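タイルカーペット

タイルカーペットは、正方形に切ったカーペットを床にならべて敷く床材である。事務所、学校、図書館などで多く使われる。一枚の大きさは一辺50センチメートルのものが一般的だが、これより大きいものや、細長い形のものもある。

構造
表面は繊維の層で、裏面には樹脂の層がついている。裏が重いので、床の上でずれにくい。表面の繊維はナイロンやポリプロピレンが多い。繊維の先を輪のままにしたものをループパイル、先を切ったものをカットパイルと呼ぶ。人がよく歩く場所では、丈夫なループパイルが選ばれることが多い。

色と敷き方
事務所では灰色や青みのある灰色がよく選ばれる。細かい斑点のある色は、ほこりや小さい汚れが目立ちにくい。すべてを同じ向きに敷く方法を「流し貼り」、一枚ごとに90度回して敷く方法を「市松貼り」という。市松貼りでは、同じ色の製品でも光の当たり方で濃淡が出て、格子の模様に見える。濃さのちがう二色以上を組み合わせる場合もある。 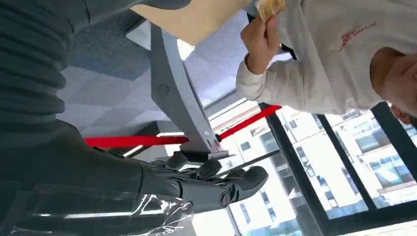
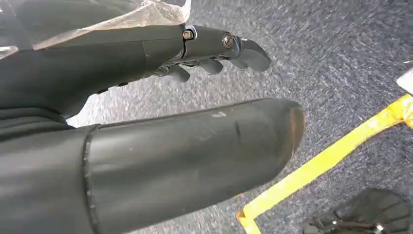
青みのある灰色の例

敷くときは、部屋の中央から始めて壁のほうへ進む。壁ぎわでは寸法に合わせてカッターで切る。接着剤は、あとではがすことができる種類を使うのがふつうである。面積が94平方メートルの部屋なら、一辺50センチメートルのものが約380枚必要になり、これに切りしろと予備を加える。

手入れ
毎日の掃除は掃除機で行う。飲み物をこぼしたときは、こすらないで、布で上から押さえて吸い取る。汚れが取れない場合は、その一枚だけをはがして水で洗うか、予備と交換する。新しい一枚は周囲より色が明るく見えることがあるため、家具の下など目立たない場所のものと入れかえる方法もある。

予備は平らに重ね、日光の当たらない場所に保管する。立てておくと反りが出やすい。

関連項目
床材、ロールカーペット、フリーアクセスフロア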